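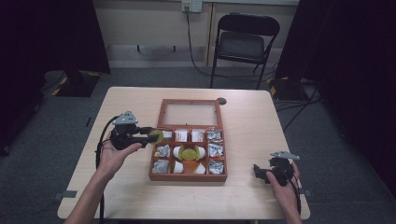
## Looking after a pair of hand grippers

I use the tea box for every check because it's fussy in all the right ways. Small cells, thin walls, foil that shows a dent the moment you squeeze too hard, and cups that tip if you come in crooked. If the grippers behave around that tray, they'll behave around almost anything on a kitchen table!

### Wipe the jaws first

Do this before you plug anything in. A barely damp cloth, then a dry one, right out to the tips. Tea dust and foil crumbs make the jaws slippery long before you can see any dirt (I once spent a whole evening blaming a spring). Skip the spray cleaners, they leave a film.

While you're there, open and close each one slowly by hand. You want the same feel all the way through. A gritty patch near the closed end usually means a crumb in the slide, and a soft artist's brush gets it out beautifully.

### The plates on top

- Check both triangular plates for wobble. Hold the body in one hand and press each corner with a fingertip.
- Tighten the screws a little at a time, going around twice. If you run one all the way down first, the plate sits tilted.
- Wipe the markers with a dry lens cloth only.
- Never pick the thing up by its plate. I still catch myself doing it.

### Cables

Let them run down behind your hand and off the near side of the table, with enough slack that you can reach the far cells without feeling a tug. If the gripper seems to pull to one side as you lift, look at the cable before you touch any settings - nine times out of ten that's your culprit.

Martim Aguiar taught me to put a loose wrap of cloth tape on the first hand's width of cable, where it bends the most. Lovely little trick. Change the tape when it goes shiny.

### Squeeze test

1. Pick up one of the flat green disks by its edge and hold it above a corner of the tray.
2. Count to ten. It shouldn't creep or swivel.
3. Set it down across two of the white cups, gently enough that they stay put.
4. Try a foil wrapper next, with half the squeeze.
5. Swap hands and go again.

If the disk creeps, clean the tips again. If it still creeps, rough up the pads with one light pass of fine sandpaper and wipe off the dust. New pads come after that. I keep mine in a jar labeled Kerden, along with the spare screws, and the jar has outlived two toolboxes.

### Keep a card

Mine hangs on a string by the bench. Left gripper, last pad change at 2391 cycles. Right gripper, 3674, and still going strong, which delights me every time I look at it. I do the full brush-out every 100 cycles and a quick wipe whenever I sit down.

Cristóvão Rocha likes a drop of light oil on the slide. I've gone off it, as oil and tea dust make a sort of paste - but his run smoothly, so try it on one and see.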